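**Demonstration collection** is the gathering of recorded examples from which a robot learning system is trained. Each example, usually called a demonstration or an episode, holds a run of sensor readings together with the commands given to the robot at the same moments. A learning method known as imitation learning then fits a model that gives similar commands when it meets similar readings.

Examples may be gathered on a real robot, in simulation, or by people using hand-held tools shaped like a robot's gripper. Many projects mix the three.

## Methods

In *teleoperation* a person steers the robot from a distance with a joystick, a tracked controller or a second arm of the same proportions. In *kinesthetic teaching* the person takes hold of the arm and moves it through the task by hand. Kinesthetic teaching needs little equipment, but the teacher's hands often appear in the camera pictures and may have to be kept out by replaying the motion afterwards.

*Scripted collection* uses a program that already knows where the objects are. It is common in simulation, where exact positions can be read from the software. Scripted motions are very regular, and models trained only on them tend to cope badly with small mistakes.

## Simulated collection

In a simulator the arm, the gripper and the objects are drawn and moved by a physics program. A camera fixed to the wrist is often included, so that the model sees the fingers and whatever lies between them from the same side throughout. The Sonuro collection, a set of tabletop tasks, records a wrist view and a fixed room view at every step, along with the joint angles and the width of the gripper opening.

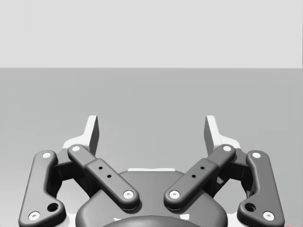

Episodes in Sonuro are limited to 200 steps. An episode that reaches the limit without meeting the task's goal is marked as failed and stored in a separate folder. Lighting, surface shade and starting pose can be varied between episodes, a practice called *domain randomisation*. It is meant to stop the model from relying on details that will be different on a real robot.

Simulated examples cost little to repeat, but contact between soft or thin objects is hard to model well. Cloth, cable and food are still mostly recorded on real equipment.

## Recording and labelling

A recording normally includes:

- camera pictures with time stamps
- joint positions and gripper opening
- the command sent at each step
- a short written instruction, such as "pick up the cup"
- a mark for success or failure

Timing faults are a frequent cause of poor training results. If the pictures lag behind the joint readings, the model learns to act on old information. In the Planel guidelines, written by Odette Gaillard, an episode is rejected when any camera falls more than 40 milliseconds behind.

Failed attempts are treated in different ways. Some groups delete them, while others keep those in which the operator recovers from a slip. The Barbieri set keeps 217 such recoveries under their own label.

## See also

- Imitation learning
- Parallel gripper
- Teleoperation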